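Ásdís Østergaard had been awake since five, and by seven she had already changed her mind twice about the rolls. Lesero opened at eight! Her own café, with her own key, and a till that only jammed if you hit the nought too hard.

"Bread in the basket, sandwiches on the tray," she told her nephew Nado, who was fourteen and had come for the free lunch. "Start with one. I want to see how it looks."

He put one down, a fat triangle in its clear wrapping, green and reddish-orange showing between the slices, and she clapped her hands. It looked like a proper shop sandwich. It looked wonderful!
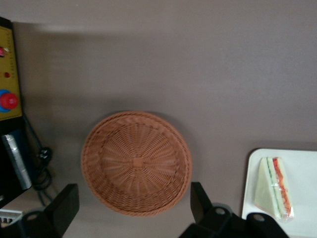
The basket and the first sandwich, before opening.

"The basket's empty," said Nado.

"The basket is waiting," said Ásdís. She had found it on a market stall in September, long before she had a café to put it in, and had carried it home on the bus on her knees. She loved the way the strands ran out from the little square knot in the middle, like a sun a child might draw — she'd shown the driver, and he had been very nice about it.

The rolls came out at twenty to eight, 26 of them, far too many for one basket. She piled them up anyway and two went straight over the braided rim. Nado ate both.

Then someone tried the door handle.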